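Sorilard annonce la mise à jour d'octobre pour Prasemell : le gardien du troisième donjon accepte enfin de mourir

Communiqué de presse, 6 janvier 2025

Le studio Sorilard a le plaisir, teinté d'un certain soulagement, de présenter le calendrier de Prasemell, son jeu d'action-aventure en vue de dessus. Une démo remaniée est disponible dès aujourd'hui. La mise à jour complète suivra en octobre, date que le studio a choisie après avoir renoncé à toutes les précédentes.

Principal changement : le combat contre Fimis, le crapaud cuirassé qui garde la sortie des Citernes. Dans la première version de la démo, Fimis disposait de 1 660 points de vie, d'une carapace insensible aux flèches et d'une fâcheuse tendance à se coincer derrière un pilier, d'où il continuait à cracher. Les joueurs ont qualifié l'affrontement d'« exigeant », puis d'autres choses que nous ne reproduirons pas dans un communiqué.

Fimis passe donc à 1 364 points de vie. Le chiffre n'est pas rond, l'équipe chargée de l'équilibrage y tient beaucoup et a refusé d'en discuter. La carapace se fendille désormais au marteau en trois coups bien placés, ou à la bombe pour qui a de bons réflexes et des bombes à perdre. Une fois à découvert, le crapaud saute plus vite et change de couleur, conformément à la tradition. Le pilier a été retiré.

Les Citernes elles-mêmes ont été revues. La petite clé que l'on pouvait jeter par mégarde dans le bassin du nord réapparaît maintenant à l'entrée de la salle. Les personnes qui ont recommencé leur partie pour cette raison recevront nos excuses, ainsi qu'un chapeau cosmétique pour leur personnage. Le chapeau ne protège de rien.

Autre nouveauté, le marchand Mackay s'installe au village. Il achète tout, à des prix qui devraient relancer le débat sur l'honnêteté des marchands dans les jeux vidéo, et vend une extension du sac à bombes pour 1 000 gemmes. Terminer la démo en rapporte environ 100. Le studio assure que l'économie du jeu est « en cours d'ajustement », formule qu'il emploie depuis l'annonce du projet.

La démo remaniée comprend le village, la forêt et les Citernes. Les sauvegardes de l'ancienne version restent compatibles, sauf celles effectuées pendant un saut. La traduction française a été relue, et la « porte du patron » s'appelle désormais la porte du boss, ce qui enlève au donjon une partie de sa dimension syndicale.

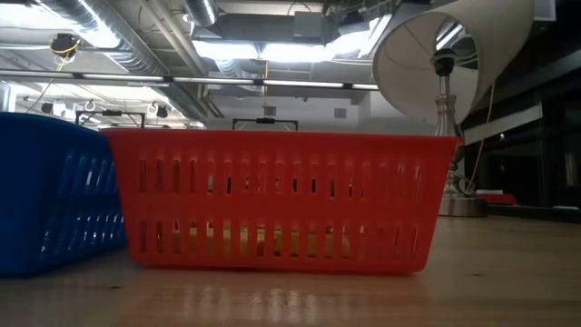 La mise à jour d'octobre ajoutera un quatrième donjon, un mode sans interface et la possibilité de passer les dialogues de Mackay. Elle sera gratuite pour tous les possesseurs du jeu. Les demandes de clés presse sont à adresser au studio Sorilard, en précisant la plateforme souhaitée.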